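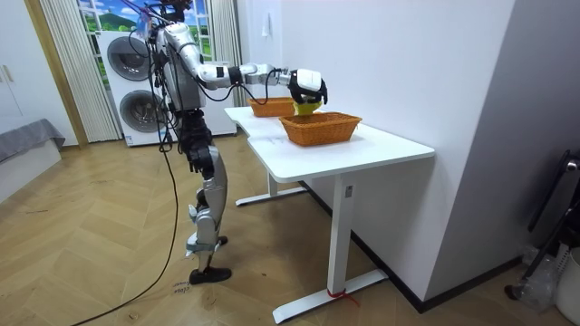
Dernière modification de cette page : septembre 2019

4.3 Enregistrer une démonstration par téléopération (main droite)

Cette section concerne la tâche « objet souple / corbeille » du module Zonport. Le poste opérateur doit être calibré (section 4.2).

1. Placer le robot debout face au bureau, bras gauche le long du corps.
2. Poser les deux corbeilles sur le plateau, la plus grande du côté du robot.
3. Dérouler le câble au sol derrière les jambes, sans boucle devant les pieds.
4. Dans Kelby, ouvrir Session > Nouvelle, puis choisir le profil « bras droit ».
5. Appuyer sur la pédale et amener la main au-dessus de la grande corbeille, doigts vers le bas.
6. Saisir l'objet jaune, le lever au-dessus du bord, marquer un arrêt, puis relâcher la pédale.
7. Valider ou rejeter l'essai. Un essai rejeté reste dans le journal mais n'est pas exporté.

Remarque : une série complète comprend 16 essais validés. Changer l'orientation de l'objet entre deux essais.

Remarque : si le suivi du poignet descend sous 98 %, reprendre à l'étape 4.

ATTENTION : ne pas entrer dans la zone de travail tant que la pédale est enfoncée. L'arrêt d'urgence coupe le bras mais ne maintient pas la prise ; l'objet peut tomber.

ATTENTION : ne pas déplacer le bureau en cours de série. Tout déplacement impose un nouveau calibrage.

Voir aussi : 4.4 Exporter une série vers Risodis
Rédaction : N. Pesonen. Relecture : V. Jääskeläinen.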